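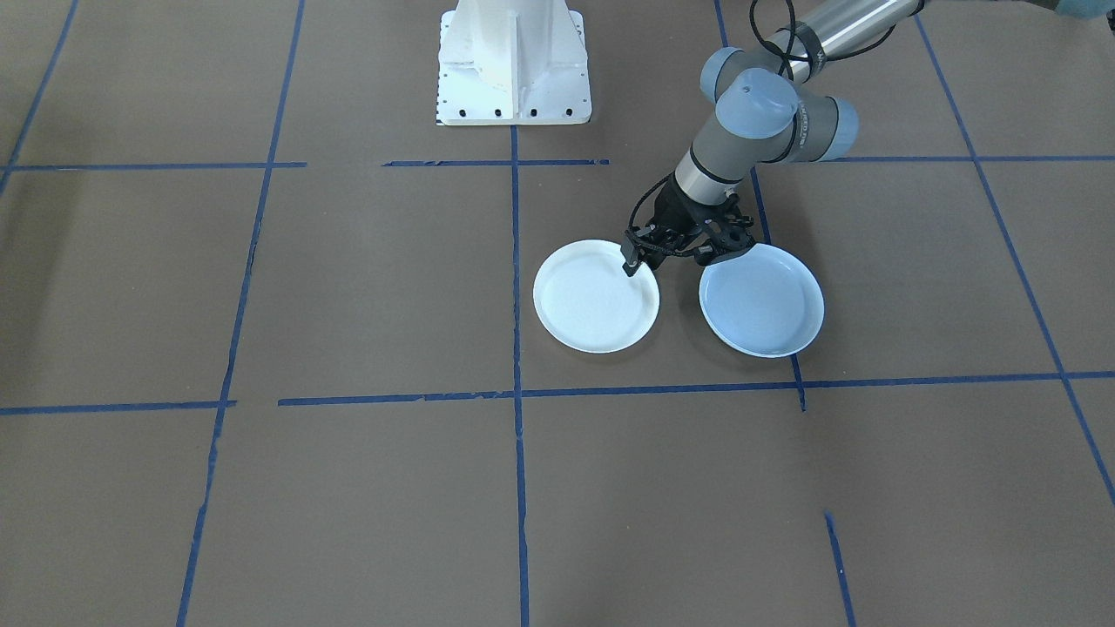
Rawiri Paewai told us at the interim review that two plates on a floor prove nothing about how people stack crockery, and he would want to see a full sink before he believed a word of it. We wrote that down, and most of this report is an attempt to answer him. We have not fully managed it.

Our brief came from the student kitchen at Arnberg, where plates get chipped at the rim and the chipped ones are thrown out. The usual explanation is cheap crockery. Atieno Mrema thought the fault lay in how plates are set down next to each other before stacking, and the rest of us agreed too quickly.

Set-up

We marked out squares on a brown floor with blue painter's tape, so that a plate's place could be noted by square. Plates were tried singly and in pairs. A pair meant one bright white plate and one very pale blue plate, both round with raised rims, side by side in the same square with a narrow gap between them. In March we used a tablecloth with a printed check, but it slid, and those 13 trials have been left out.

A floor is not a worktop. Tiago Figueiredo raised this early and we have no good reply, except that the worktop was never free.

What we found

Over 200 placements, rims knocked together more often when the gap was narrow. This is hardly a discovery. What we wanted to know was whether a wider gap would help in a real kitchen, and there the results are thin. Given more room, people in the kitchen simply put another plate in it.

Colour caused more trouble than expected. Under our lights the pale blue plate reads as white at a glance, and Sota Yagi found several entries in the log where the two had been swapped. We corrected those we could trace – the others stay in, marked as doubtful.

The claim that a raised rim makes a plate easier to pick up also looks weak to us. It appears in our own proposal without a source, and we did not test it against a flat plate.

Still to do

Repeat the pairs on a worktop. Borrow plates that are already chipped and record where on the rim the damage sits. Henrique Salgado has asked for the log by 8th May, with the doubtful entries kept in.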